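Woretti Kitchen Words

A word list of household cooking terms in English and Cantonese, with usage notes. Version 2.

What is in it

The list has 654 entries. Each entry is one term for a kitchen object, a part of an object, a cooking action, or a state of food (soaked, half done, scorched). It was put together for people who write recipes and appliance instructions in both languages and keep running into words that dictionaries skip, such as the names for lids, racks, and the crust at the bottom of a pot.

Files

terms.csv - the main list, one row per entry
notes.txt - longer usage notes, keyed by entry ID
sentences.csv - almost 3000 sample sentences, each linked to one entry
changes.txt - what changed from version 1

All files are UTF-8. The CSV files use commas, with double quotes around any field that contains one. Chinese text is in traditional characters.

Columns in terms.csv

id - a short code that stays the same between versions
en - the English term, American spelling
en_alt - other English terms, separated by semicolons
zh - the written form
jyut - Jyutping, with tone numbers
group - object, part, action, or state
register - home, trade, or both
source - initials of the person who entered the term

An empty jyut field means the editors did not agree on a reading. Please do not fill these in by script. Version 1 did that, and most of the errors people wrote to us about came from there.

How it was made

Chun-yin Siu and Hui-mei Wu wrote the first draft from their own notes and from conversations with home cooks. Chin-lung Lui checked the readings. Zainab Chukwu edited the English side and wrote most of sentences.csv. Every entry was read by at least two of the four before it went in.

Where speakers used different words for the same thing, we kept all of them. The first form listed is the one the editors heard most. It should not be read as the correct one.

Known problems

1. Baking terms are thin. There are only 10, and most are loanwords.

2. The register column is weak for actions. Several verbs marked "trade" are also used at home by older speakers.

3. Terms for steaming racks overlap. The same word can mean a wire stand, a bamboo tray, or a flat plate with holes, and the sample sentences do not always make clear which is meant.

4. Lid terms need work. English recipes say "lid" for the outer cover of a rice cooker and often for the inner plate too, and our version 1 entries copied that. Version 2 splits them into "outer lid" and "inner lid plate", but some sentences still use the old wording. 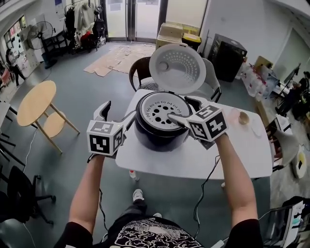
5. A few entries in the state group are really short phrases. They may move to their own file later.

Using the list

You may copy, change, and share the files for any purpose, including paid work. Credit "Woretti Kitchen Words" and give the version number. If you change the readings, say so in your own notes.

Sending corrections

Send one correction per message with the entry ID in the subject line. Tell us where you or your family learned the word, if you are willing - a town or district is enough. Corrections received before the end of June go into the next version. Later ones are held for the version after that.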